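Home | Visits | Reports | Shelving and Storage | Contact

Usomby open day: the fittings hall

The Usomby site opens to visitors one Saturday in the spring, and this year the fittings hall was included for the first time. I arrived at 9:30 and joined the second group, led by Quang Lò, who has run the display section since the move from the old building. The tour took two hours. My interest was in produce shelving, so these notes skip the coatings line and the loading dock.

The hall is divided by product family. Dastska, the flat rack range, takes up the side nearest the entrance. It is a conventional system: uprights, brackets, straight shelves. The catalog lists 579 parts for it, including end caps and price rails. Lò spent little time there and moved us on to Wumine, the compartment range, which was what most of the group had come for.

Wumine units are white and built from thin panels. The compartments are staggered between tiers, so a divider on one level does not continue straight down into the next. Widths vary within a single unit. Lò gave the reason as load: a broken line of dividers spreads weight across the shelf below, and the panels can be kept thin. Rated capacity is 50 pounds per tier. I asked whether that figure assumed an even load and was told it did.

The openings also tilt slightly downward toward the shopper. Several people questioned this, as round fruit would be expected to roll. The shelf surface has enough grip for most produce, according to Lò, and smooth items such as apples are sold with a front lip, ordered separately.

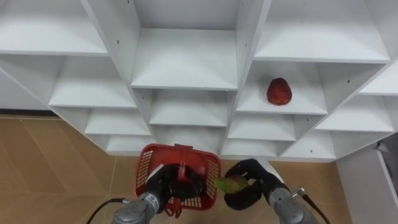

Cleaning is the weak point of any compartment system. The Usomby answer is that each divider lifts out without tools. Phong Hồ, from the assembly section, stripped one tier and put it back while we watched — four minutes, with some trouble seating the last panel. He recommended a damp cloth and no abrasive on the white finish. Replacement dividers come in packs of 200, too many for a single store. Smaller packs are under discussion.

The last stop was Cù, a low bin for root vegetables, still at the prototype stage. It has a slatted base for airflow and stands on four adjustable feet. The sample rocked on the concrete, and Hồ put a shim under one corner. No price has been set. The largest Wumine unit lists at $815 before delivery, and lips are extra.

Practical notes: parking is behind the main building and was full by 10. Ear protection is handed out at the door but was needed only in the corridor beside the saw room. Printed catalogs had run out by the time our group finished — the front desk took addresses and will mail copies in May.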